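# Why does bread get holes in it?

Okay, go grab a slice of bread. I'll wait! Now hold it up to a window and look really closely. See all those little holes? Every single one used to be a bubble, and I think the story of who blew those bubbles is pretty great.

The bubble blowers are called yeast. Yeast is alive, but it isn't a plant or an animal. It's a fungus, so it's a distant cousin of the mushroom on your pizza (the crust and the topping are family!). One yeast is so tiny you'd need a microscope to see it.

Yeast loves sugar. When you mix flour, water and yeast together, the yeast starts munching on the sugars that come from the flour, and it lets out a gas called carbon dioxide. That's the same gas that makes soda fizzy, and the same gas you're breathing out right now.

So why doesn't the gas just float away? Because dough is stretchy. When you squish and fold it, which bakers call kneading, you help build something called gluten. Think of bubble gum. The gas pushes, the gluten stretches, and the whole lump puffs up like a very slow balloon.

My neighbor Mylene Dela Peña taught me to knead when I was 6, and I had to stand on a stool. She told me to push the dough away like it had said something rude. I still do it that way.

Then comes the oven. The heat makes the bubbles swell one last time, the yeast dies, and the dough around the bubbles sets firm. The holes stay put for good.

Bread isn't the only bubbly treat, either. Lots of donuts are made with yeast too, and others get their bubbles from baking powder, which makes gas without anything alive in it at all.
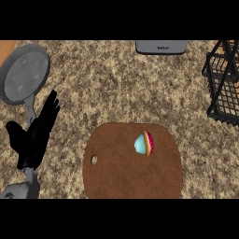

*A small donut standing on its edge on a cutting board.*

The big hole in the middle of a ring donut is a different kind of hole, by the way. No yeast made that one! Bakers shape it on purpose, and it helps the donut cook all the way through.

**Try it:** Ask a grown-up to help you stir 2 teaspoons of dry yeast and a spoonful of sugar into a cup of warm water. Wait ten minutes or so, then look for foam on top. Give it a sniff, too. I think it smells like a bakery, but my brother says socks.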